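생활백과 나눔터 > 정리·수납

자잘한 물건이 섞인 상자, 도대체 어디서부터 손대야 하나요?

작성자: 서랍속미아
Mar 17, 2026 | 조회 259

이사한 지 2년이 됐는데 아직 못 푼 상자가 있습니다. 네, 2년이요. 옷이랑 책은 첫 주에 다 풀었고 그릇은 배가 고파서 풀었습니다. 남은 건 겉면에 "기타"라고 적어 둔 상자들이에요. 이삿날의 저는 모든 것을 기타라고 생각했던 모양입니다.

열어 보면 작은 인형 같은 것, 빈 선물상자, 무슨 부품, 색색 가지 잡동사니가 한데 엉켜 있습니다. 버리자니 뭔가의 일부일 것 같고, 두자니 그 뭔가가 집에 없습니다. 지난 주말에도 하나 열었다가 옛날 영수증을 40분쯤 읽고 다시 닫았어요.

요즘은 바닥에 쏟지 말고 천을 깔고 하라는 글을 봐서 그렇게 해 보는 중입니다. 안 쓰는 옅은 색 천을 평평한 데 펴 놓고 조금씩 꺼내 놓는 식인데, 다림질까지 할 정성은 없어서 주름은 그대로 두고 합니다.

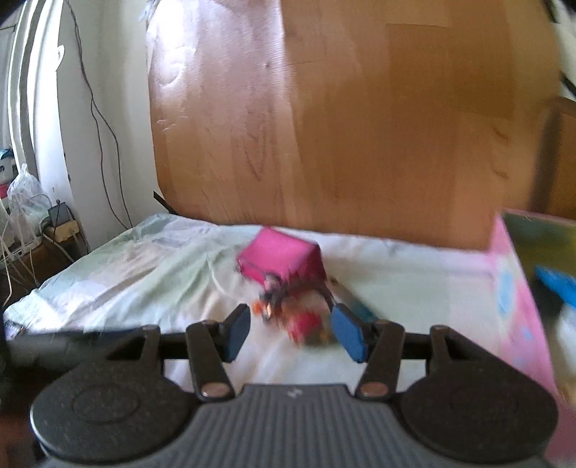

문제는 꺼내 놓은 다음입니다. 종류별로 나누라는데 종류가 안 생겨요. 하나하나가 다 자기만의 종류입니다. 진한 분홍색 상자 모양 물건은 대체 누구랑 같은 편인가요? 색깔로 나눠 볼까 했더니 주황색 조각 하나가 혼자 남아서 마음이 안 좋고요.

수납함은 Wavmont 칸막이함을 살까 하고 장바구니에 넣어 뒀습니다. 칸이 많은 걸 사면 종류가 저절로 생길 것 같아서요. 먼저 사고 나누는 게 맞나요, 나누고 사는 게 맞나요? 그리고 정체 모를 부품은 다들 얼마나 갖고 계세요?

답변 3개

작성자: 기타상자졸업생

수납함부터 장바구니에서 빼세요. 저는 그 순서로 했다가 칸막이함이 든 "기타" 상자를 하나 더 갖게 됐습니다. 칸이 많으면 종류가 생기는 게 아니라 칸마다 잡동사니가 한 개씩 들어가 독방 생활을 합니다.

제가 쓴 방법을 적어 볼게요. 종류로 나누지 마시고 "어디로 갈 물건인가"로 나누세요. 분홍색 상자가 무엇과 같은 편인지는 철학 문제지만, 책상으로 갈지 현관으로 갈지는 의외로 금방 답이 나옵니다. 답이 안 나오는 건 갈 데가 없는 물건이고요.

천은 계속 쓰시되 한 번에 천 위에 겹치지 않고 놓일 만큼만 꺼내세요. 쌓이기 시작하면 상자 안이랑 다를 게 없고, 장소만 옮겨서 보는 셈이 됩니다. 천 뒤쪽에 큰 골판지 한 장 세워 두는 것도 괜찮습니다. 구슬이나 나사 같은 게 굴러가다 거기서 멈춰요. 저는 이걸 안 하다가 소파를 두 번 들어냈습니다.

시간은 7분으로 맞춰 두고 합니다. 10분이면 영수증을 읽게 되고 5분이면 시작을 안 합니다. 7분짜리 몇 번이면 중간 크기 상자 하나는 바닥이 보여요.

인형이나 피규어 종류는 맨 마지막에 하세요. 얼굴이 있는 물건은 처음에 집으면 그날 아무것도 못 버립니다.

정체 모를 부품은 투명 봉투에 넣고 날짜를 적어서 서랍 한구석에 둡니다. 다음 해 3월까지 찾은 적이 없으면 보내 줍니다. 보낸 다음 날 필요해진다는 전설이 있는데, 저는 아직까진 무사합니다. 하나는 뭔지 뒤늦게 알아냈어요. 예전에 버린 Nimora 스탠드의 나사였습니다. 스탠드를 버린 이유는 나사가 없어서였고요.

작성자: 민트색고무장갑

그냥 다 버리세요. 2년 안 썼으면 필요 없는 겁니다. 저는 상자 열지도 않고 버렸어요.

(추가) 여권이 들어 있긴 했습니다.

작성자: 골목끝집

윗분 추가 글 보고 저도 적습니다. 열어는 보세요.

저는 칸막이함 대신 과자 상자 뚜껑을 씁니다. 뚜껑을 천 옆에 늘어놓고 나누면 칸이 모자랄 때 뚜껑만 더 가져오면 되니까 편해요. 과자를 더 먹어야 하는 단점은 있는데 우리 집에서는 단점으로 안 칩니다. 이렇게 한동안 써 보고 칸이 몇 개, 어느 정도 크기로 필요한지 알게 되면 그때 Wavmont든 Urkbridge든 사시면 됩니다. 사기 전에 서랍 안쪽 높이 꼭 재시고요. 저는 서랍이 안 닫히는 수납함을 샀다가 지금은 그게 식탁 위에서 귤을 담고 있습니다.

주황색 조각처럼 혼자 남는 건 억지로 짝을 지어 주지 마시고 뚜껑 하나에 "혼자" 라고 적어서 모아 보세요. 모아 놓으면 자기들끼리 맞는 게 나오기도 합니다. 저희는 보드게임 말이 그렇게 모였고, 게임판은 아직도 찾는 중입니다.

댓글

서랍속미아: 장바구니 비웠습니다. 여권은 방금 확인했고 제자리에 있네요. 오늘 저녁에 7분 해 보고 분홍색 상자의 행선지를 알려 드리겠습니다.

기타상자졸업생: 영수증은 뒤집어 놓고 시작하세요.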